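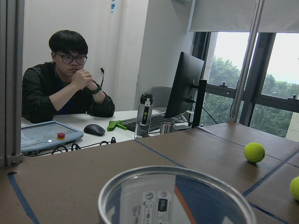

Robot teaching by demonstration, also called programming by demonstration, lead-through teaching or imitation learning depending on who is writing, is a group of methods in which a person shows a robot a task instead of writing out its motions in code. The person either moves the arm by hand or drives it from a distance with a controller. The recorded movement is then replayed, adjusted, or used as raw material for a learning program.

The idea is often presented as new. Paint-spraying arms were being led through their strokes by hand decades ago, and the basic bargain has not changed much: the setup looks easy, and the trouble shows up later.

Methods

In hand guiding, the motors are made slack or are set to give way under light pressure, and the teacher pushes the arm through the job. It suits slow tasks with wide tolerances. It also puts the teacher's body next to the work, so a camera on the arm may record a hand or a sleeve that will be missing when the robot works alone.

In remote control, the teacher uses a joystick, a second arm, a tracked glove or a teach pendant. A pendant is a handheld unit with a screen, and it normally carries a red emergency-stop button. Jogging an arm with a pendant is exact but slow, and movements taught this way tend to come out as a chain of straight segments and pauses. A second arm gives smoother motion. Few systems pass much sense of touch back to the teacher, who often grips too hard as a result.

Typical tasks

Published work leans heavily on a small set of tabletop jobs: picking up a ball, dropping it into a container, stacking blocks, folding a cloth. A tennis ball is a common choice. It is bright, it is soft enough to forgive a poor grip, and it looks much the same from every side. Those qualities make it a good object for getting a system running and a poor one for judging what the system has learned. Critics have also pointed to the tables themselves, which are often covered in one plain material and marked with tape. A robot taught over one such surface may do badly on another, and many reports do not test for this.

Shiny metal containers are a harder case. Their inner walls reflect lights and passing colors, and a wrist camera looking down into one may see something different every time the arm moves.

Claims and evidence

Sellers commonly say that anyone can teach a robot in minutes. The claim is true of recording one movement. It says little about how many recordings are needed before the robot copes with an object that has been moved a hand's width to the left.

The Flallby trial is often cited on both sides. The Porutport workshop recorded 600 demonstrations of a ball-and-container task from several teachers. After review, 335 were kept. The rest were dropped for dropped balls, long pauses, or starting positions outside the agreed area. Supporters quote the success rate of the final system. Njoroge Nyamweya, who wrote the most detailed criticism, noted that it was measured over 111 attempts, all on the same table used for teaching, and that the hours spent sorting recordings were left out of the reported setup time. Neema Mushi, one of the trial's authors, replied that sorting would be needed under any method. She did not give the hours.

A smaller study by Ifeanyi Okeke and Melur Wibisono compared eight teachers and found that the choice of teacher mattered more than the choice of controller. The study has not been repeated, and its teachers were all laboratory staff.

Theophilus Ansah has argued that the word "demonstration" hides the amount of ordinary engineering involved, such as camera placement, gripper choice and the layout of the table. By his account, a good share of what the robot is said to have learned was settled before the first recording was made.

Use in industry

Hand guiding is well established in welding and painting, where the taught path is replayed with little change. Systems that learn from many demonstrations are much less common outside laboratories. Gramine and Paredes have both announced products of this kind, though neither has released figures on how often a customer must teach the same job again.

See also: Teach pendant; Teleoperation; Machine tending; Wrist camera

This page was last edited on August 14, 2019.

We use cookies to remember your reading settings. By continuing to browse you accept our cookie policy. OK

Contact us | Copyright and reuse | Back to top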